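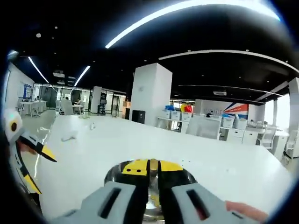
What does it take to build a pair of hand-held grippers in a shared workshop?

Two sets of printed parts, a flat table big enough to work from both sides, and patience with finger alignment. The cutting and printing took us less time than getting the fingertips to close evenly.

Hand-held gripper build, workshop gallery

Text and build notes by Nicanor Salinas. Mechanical design by Zulema Alarcón and me. Last edited in June.

We started this in the shared workshop in London after the first single gripper, which we called Dronard, proved too stiff to use for more than a few minutes at a time. The second design is named Trallico. The aim was a tool that one person can hold in one hand, with two fingers that travel in parallel and a mounting point on top for whatever sensor is being tried that week. Two units were built from the same drawings so that parts could be swapped between them.

Captions are short. Full drawings are kept in the project folder on the workshop machine, and members can copy them from there.

Fingers and pads

The fingers are black with yellow tips. Tips are separate parts, pushed on and held by a small lip, so a worn one can be replaced without taking the finger off its carriage. Zulema's first version was glued. Removing it damaged two fingers and we did not repeat it.

Closing the jaws on nothing is the first check after any change. The tips should touch along the whole contact face. If they meet at the top and stay open at the bottom, the carriage screws are too tight on one side. Back both off, close the jaws by hand and tighten them again in turn.

Each finger has its own light gray housing with a slot in it. The slot was narrower in the first print and collected dust. Widening it cost some stiffness, which we got back with a rib on the inside wall.

Cycle test

One unit was opened and closed by hand 900 times over three evenings. We stopped at 700 to look at the carriage and found fine gray powder on the rail but no play that we could feel. It was wiped down, left without grease, and run through the remaining cycles. Grease had been tried on Dronard and made the movement worse once it picked up dust.

Total print time for one set of parts is 40 hours on the slower printer. The parts list runs to 129 lines for the pair, including screws, and most of those lines are screws. 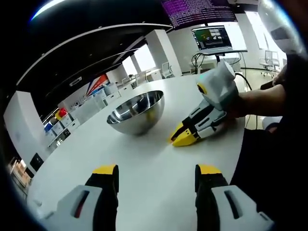
The next problem was reach. With both units in use at one table, the operators' elbows collide before the fingers do, so we settled on working from different sides and agreed who moves first. A mixing bowl makes a useful target for this – the wall curves away from the pads, and a badly aligned tip slides off it at once. Flat boxes hide the same fault.

Weight is the other limit. Anything added to the top of the unit moves the balance point back toward the wrist. Zulema would like to shift the whole grip forward by a finger's width. I would prefer a lighter top mount and no change to the grip, as the grip took five attempts to get right. Both versions are drawn and neither has been printed.

Cable routing

Leave slack. The first cable was cut to length on the bench with the unit lying still, and it pulled tight when the wrist turned. The replacement is longer and leaves from the back of the top mount. A clip near the mount takes the strain off the connector.

Still to do

Reprint the left carriage on the second unit. The current one has a slight twist from coming off the print bed warm.

Try a softer material for the tips. The present one holds metal well enough when clean, less well after handling.

Number the housings. Parts from the two units are meant to be interchangeable, but after the cycle test they no longer wear the same and we want to know which is which.

Questions about the drawings can be left on the Trallico page of the workshop board. Ask for Nicanor or Zulema. One of us is usually in after 6 p.m.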